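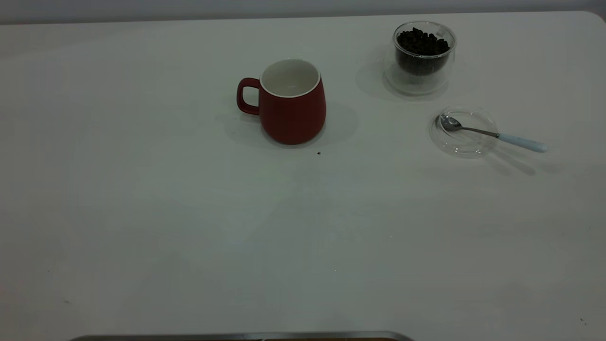 Grultudari left a comment under my last post saying I should stop blaming the software and go and look at the spoon, since nine times out of ten a scooping arm that goes wrong has let its tool slip in the fingers. Fair enough, I thought, a bit sniffily, and carried on blaming the software for another week. Grultudari, I owe you a pint.

For anyone who's new, I've been trying to teach an arm to spoon coffee beans out of a glass and into a mug. I call the whole thing Pralledel, which doesn't mean anything, it was just free as a folder name. It's a lovely little job to set a robot because you know straight away whether it's gone right. Beans in the mug, good. Beans all over the floor, not good. And I did have beans all over the floor, more than once, and I'm still finding them in my slippers.

But spilt beans weren't what stopped me. What stopped me was the evening in March when the arm picked up the teaspoon very nicely, swung over towards the beans, and carried on going down as if there was no glass there at all. The bowl of the spoon came down on the rim instead of inside it, and the arm just pushed. I got to the stop button in time, but only because I happened to be leaning on the desk next to it. If I'd been across the room putting the kettle on (which I had been doing, all evening, between runs) I think I'd have been picking glass out of the skirting board.

So I did what I always do and went straight to the logs. The run was number 1241, and as far as the arm was concerned it was a cracker. Every position was where it should be. The fingers were closed, the height was right, no warnings. The force reading went up when the spoon met the glass, as you'd expect, but it never got to the limit I'd set, so the arm took it for beans pushing back and kept at it. That limit was my own number. I'd put it up in the winter when it kept stopping every time the spoon touched a stubborn heap, and I'd written myself a note to put it back down again, and there the note still was.

That's the bit that made me feel a bit sick, to be truthful. The arm wasn't faulty in the way I'd been telling everyone it was. It had a safety stop and I'd talked it out of using it.

Anyway, the spoon. The arm works out where the tip is from where its own fingers are. It knows how long the spoon is because I measured it once and typed it in, and after that it takes it on trust that the spoon is sitting in the fingers just as it was on the day I measured. It isn't looking at the tip at all. If the handle swivels a bit on the way up, the fingers are still exactly where they think they are, and the end that's doing the work is somewhere else.

I went back and did a batch of 53 pick-ups with no scooping, only lift, hold, and put down again. I stood there with a ruler like somebody's woodwork teacher.

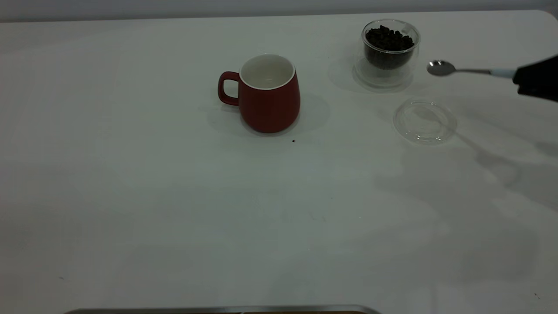 Most of them were fine, which is why I'd never caught it. The spoon came up level and stayed level. But in 3 of them it turned in the grip, tip down, and once it had turned it stayed turned, and the arm went off quite happily with it like that. They were all pick-ups where the fingers had closed further along the handle than I wanted. The bowl end is heavier than you'd think when you're holding a teaspoon by the wrong bit. Try it with your own, it droops.

I'd also been giving the finger pads a wipe every so often with whatever cloth was nearest, and coffee beans are oily little things. I gave the pads a proper clean with washing-up liquid, dried them off, ran the same pick-ups again and didn't get a single swivel. I'm not going to hang out the bunting over that, because it was one batch on one afternoon, and the oil comes back as soon as you start scooping again.

What I've changed so far, in no sensible order. The force limit is back down where it started, and yes, it now stops for stubborn beans, and I walk over and reset it and that's just my life. The pads get washed before every session. And I've added a check after the pick-up where the arm waits for 2 seconds and the program looks at the angle of the spoon before anything's allowed to move towards the glass. If it's drooping, the spoon gets put down again and the arm has another go. It's slow and it looks daft, like someone who's forgotten what they came into the kitchen for, but I've stopped flinching.

I've also made a rule about the kettle. If the arm's running, I'm sitting next to the button. I used to think of it as the sort of thing you'd only need round a big factory machine, and mine's not big, but it was quite strong enough to lean on a glass.

The thing I haven't sorted is what to do if the spoon slips later on, once it's full. The check only happens at the start. Udarari suggested in an email that I could wrap the handle in something grippy, and I've had a look at some tape, but then the spoon's thicker and I'd need to measure it all over again. Åberg reckons I should have a stand for it so that it's always picked up in the same spot, and I think that's probably the right answer, annoyingly, because it means making a stand and I can't cut a straight line to save my life.

I'll have a go at that next - cardboard first, I think, then something better if the cardboard works. If any of you have built a holder for a round-handled thing that needs to sit the same way up every time, please tell me how, and what you made it out of. Comments are open, and I promise to listen a bit quicker this time.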